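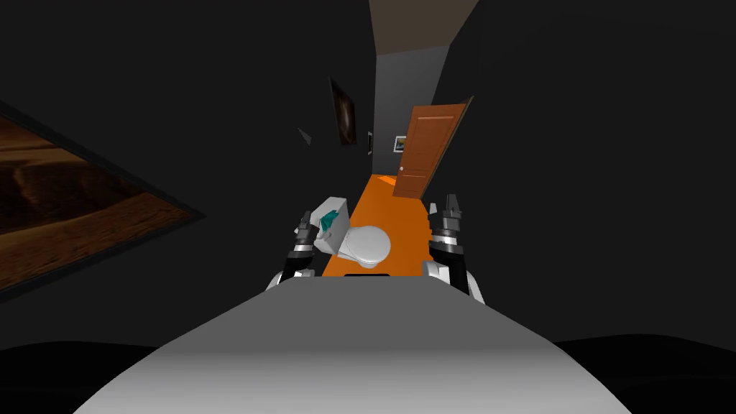
Toilet tank with a teal object resting at it.

Perkeson Depot Museum
Opening checklist for the Kumsa, our wartime sleeping car
Comments from the October walk-through are kept under each item

Please start at the Timlow Street end and work toward the platform. Take your time, and do write in the comments even when everything is fine. We read every one of them, and they are a great help when we sit down to plan the winter work!

1. Wheel chocks in place, both ends of the car
OK. The paint on the north pair is wearing thin again, but they sit snugly.

2. Boarding steps and handrails
Needs attention. The second step has a little give in it when you put your full weight down (we all tried it, one after another, to be sure). Please keep the yellow cone there and bring visitors in by the ramp until it is fixed.

3. Ramp gate latches behind the last visitor
OK.

4. Corridor clear, carpet flat
OK after we taped the edge by compartment 3. It is the old wartime pattern that so many people ask about, and it does like to curl up in damp weather.

5. No more than 13 visitors in the car at once
OK. The clicker at the door was reset. On Sunday we had a school reunion group who wanted to go in all together, and they were very good about splitting up.

6. Lamps and reading lights
One out, over the map table. Spares are in the Hilora cabinet, bottom drawer. Please use the low-heat kind only, as the map is an original from the 1940s and fades easily.

7. Blackout shades
Do not raise these. The cords are original and quite brittle. A visitor asked to see how the crew darkened the windows at night, and the display panel explains it nicely.

8. Fire extinguisher, tag 261, needle in the green
OK. Seal unbroken.

9. Display case in the lounge, locked, humidity at 40 or above
OK. The radio operator's headset has slipped off its stand but is not touching the glass. Leave it for whoever next opens the case.

10. Emergency exit at the rear vestibule opens from inside
OK, though stiff. Lean on it with your shoulder and it goes. Oil before the next opening, please.

Car may open by the ramp only. Item 2 to be checked again before the steps go back into use.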